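Monday 16th December – Session 6, Skin and Coat block
Handout to go with the slides. Bring it back in April for the revision day, please!

# Itchy dogs: working up the chronic scratcher

Last session finished on ear cytology, so you already know how to roll a swab and what a yeast looks like under oil. Today we put that skill to use on the whole dog. I love this topic. It's detective work, it rewards patience, and owners are so grateful when their dog finally sleeps through the night.

## Start with the history

Give yourself a proper appointment for this. Irja Koskela, who taught me dermatology at the Emside clinic, used to sit on the floor with the dog for the first ten minutes and simply let the owner talk. You pick up a huge amount that way – where the dog licks, how often, whether it stops mid-meal to chew a foot.

Ask about:

- age when the itch first started
- whether it comes and goes with the seasons
- where on the body it began (which may not be where it's worst now)
- other pets or people in the house with itchy skin
- every food, treat, chew and flavoured tablet
- flea control: which product, how often, and the date of the last dose
- what has been tried already, and what it did

Age matters more than students expect. Atopic dermatitis usually shows up between six months and three years. A dog that starts scratching for the first time at ten deserves a wider list of suspects, and that list should include endocrine disease and skin tumours.

## Look for patterns

Fleas tend to favour the rump, tail base and back of the thighs. Sarcoptic mange likes the ear margins, elbows and hocks. Atopy and food allergy overlap almost completely: feet, face, ears, armpits, groin. You can't separate those last two by looking, so please don't try!
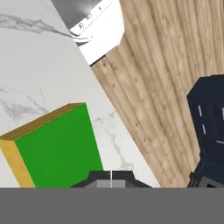
The overlap is why the order of the work-up counts. We clear parasites first, then treat infection, then test for food, and only then call it atopy. Skip a step and you'll end up treating three problems at once with no idea which one responded.

**Step 1. Parasites.** Do skin scrapings, a flea comb and a trial treatment, even if the comb comes up clean. Some dogs groom away every flea they have. Treat all the animals in the household.

**Step 2. Infection.** Tape strips from between the toes, impression smears from anything moist. Staphylococci and *Malassezia* both cause itch in their own right, and quite a few dogs drop from an itch score of eight to a four once they're under control. Medicated shampoo needs ten minutes of contact time. Get the owner to set a timer.

**Step 3. Diet trial.** Eight weeks at least, on a hydrolysed or novel protein food and nothing else. If the itch settles, put the old diet back and watch. A relapse, generally within two weeks, gives you your diagnosis.

**Step 4. What's left.** Atopic dermatitis is a diagnosis made by exclusion. Allergy blood tests and intradermal tests help you choose what goes into immunotherapy – they don't tell you whether the dog is atopic, and healthy dogs can test positive too.

## Worked case: Smits

Smits is a four-year-old neutered male Labrador, 39 kg, body condition seven out of nine. He'd licked his front paws all year round since he was a pup, with an ear infection every few months. Scrapings were negative. Tape strips from the paws were loaded with yeast.

Antifungal shampoo twice a week took the edge off. The diet trial was going nowhere until Maarten Vandenberghe, then our student on placement, asked about the grandparents. Smits was getting buttered toast crusts at their place every Saturday. We started the eight weeks again, crust-free, and his itch fell by about 40 per cent. It came back nine days after the old food did.

So he has a food allergy, and he's probably atopic as well, given what remained. Both can live in the one dog.

## Before next session

1. Read the chapter on itch pathways, skipping the mouse studies unless you're keen.
2. Score your own dog, or a friend's, on the itch scale and write down why you picked that number.
3. Draft a one-page diet trial sheet for an owner with two children and a cat. Keep it in everyday words.

Next time: otitis, with plenty of slides to look at!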